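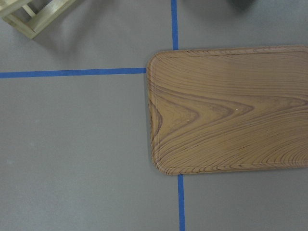
Merberg Jazz Weekend: Frequently Asked Questions

Last updated 9 Aug 2023

Tickets and seating

Is seating reserved?
No. The Telness Hall holds 300 and all seats are general admission. Doors open 30 minutes before each set. Seats may not be held for people who have not yet entered.

Does one ticket cover both evening sets?
No. Each set is ticketed separately and the hall is cleared between them. A weekend pass covers every set, but pass holders must be in the hall ten minutes before the start.

Can I get a refund?
Refunds are given up to seven days before the concert. After that, tickets can be transferred to another name through the box office. A change of sideman is not grounds for a refund. A change of leader is. 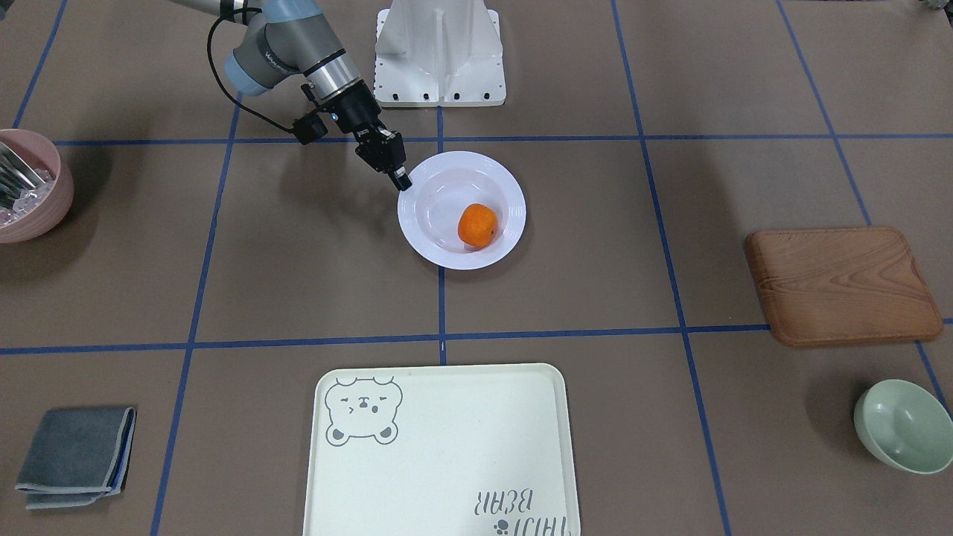
Sound and stage

Are the concerts amplified?
Piano trios play without a main PA. The bass uses its own amplifier and the drums are not miked. Groups with a singer, vibraphone or electric guitar use the house system, supplied and run by Skellex.

What piano is on stage?
A nine-foot concert grand, tuned to A440 each afternoon and checked between sets. Prepared piano is allowed only with written consent from the hall, requested at least 14 days ahead.

Where is the sound best?
Rows F through K, center. The side balcony has a clear view of the keyboard but the bass is weaker there.

Recording

May I record or take photos?
Audio and video recording are not allowed. Photos without flash are allowed during the first number only.

Are the concerts released?
Some are. The Tkachenko series consists of complete sets from the May concerts, mixed to stereo with no edits inside a tune. Catalog no. 57 is the most recent. Downloads are 24-bit WAV or FLAC.

Access

Is there step-free entry?
Yes, from the parking lot side. Wheelchair spaces are at the ends of row D and must be booked by phone.

Who do I contact about lost items?
The box office, room 306, open from noon on concert days. Items are kept for 30 days.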